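2026年1月7日　本报科技组

智能手环厂商Prorex周三宣布，旗下新款手环将加入“恢复指数”功能，每天早晨给用户打一个分，告诉你今天适合跑步还是适合躺着。新功能先向付费会员开放，会员费每月7欧元，普通用户什么时候能用上，公司没有给时间表。

按照Prorex的说法，恢复指数综合了夜间心率、睡眠时长和前一天的活动量，由合作方Anghel提供算法。发布材料里反复出现“临床级”三个字，可是翻遍全文，找不到一篇经过同行评审的论文，也没有说明“临床级”是哪家机构认定的。手环本身并未登记为医疗器械，说明书末尾照例有一行小字：结果仅供参考，不作诊断用途。 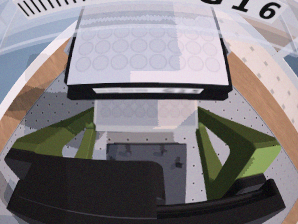
算法靠不靠得住，先要看数据从哪里来。Prorex提供的唯一一份验证摘要只有两页，称共有320人参加测试，佩戴时间为60天。这个人数在消费电子行业不算少，可摘要没有交代参与者的年龄分布，也没有说有多少人中途退出，更没有列出对照设备的型号。实验室里做事有一套笨规矩，就拿孔板来说，一排八个圆孔，一排接一排，哪个孔放什么样品都得记清楚，别人照着才能重做一遍。手环厂商的验证报告很少有这种耐心，通常只给一个漂亮的相关系数，连误差范围都省了。

Prorex在回复本报询问时表示，完整数据“将在适当时候公布”。同样的话，该公司去年10月推出压力监测功能时也说过，到今天那份数据仍然没有露面。

佩戴者的处境也值得多问一句。恢复指数是一个从零到一百的数字，早上七点准时推送到手机上。分数低的时候，应用会建议减少运动，并顺手推荐一套收费的呼吸课程；分数高的时候，则推荐更高强度的训练计划，同样收费。也就是说，不管你昨晚睡得好不好，屏幕底部总有一个购买按钮。公司否认推荐内容与收入挂钩，但拒绝说明课程的排序依据。

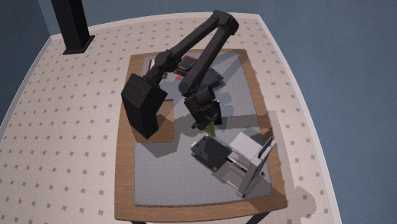
竞争对手的动作也差不多。Girarby上一代手表早就有类似的评分，名字叫“准备度”，满分同样是一百。本报编辑部有人同时戴着两家的产品过了一个星期，其中一个早晨，Prorex的试用机建议休息，Girarby却鼓励去跑间歇。一个人的体验当然不能算测评，也说明不了哪一家更准，可是两家都自称“精准”，用户究竟该听谁的，包装盒上没有答案。

隐私条款同样没有写得很明白。新功能上线后，夜间心率会上传到服务器处理，条款允许公司把“去标识化数据”提供给研究伙伴，却没有列出伙伴名单，也没有写明保存多久。想退出的用户需要在设置里连进四层菜单，关闭以后恢复指数随即停用，会员费照收不误。

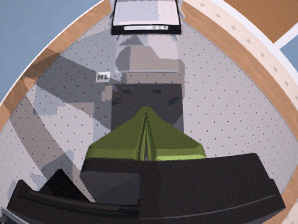

价格方面，新手环本身没有涨价，这一点在发布材料里用了很大的字号。不过睡眠分期原来是免费的，这次被一并划进会员套餐，老用户升级固件之后会发现少了一项。公司把这叫作“服务整合”。不想失去旧功能的人可以暂时不升级，至于旧固件还能维护多久，Prorex没有承诺。

新功能将首先在Lurkenby的门店提供体验，随后通过固件更新推送到其他地区。体验期间会员费免收，期满后自动续订，需要用户自行取消。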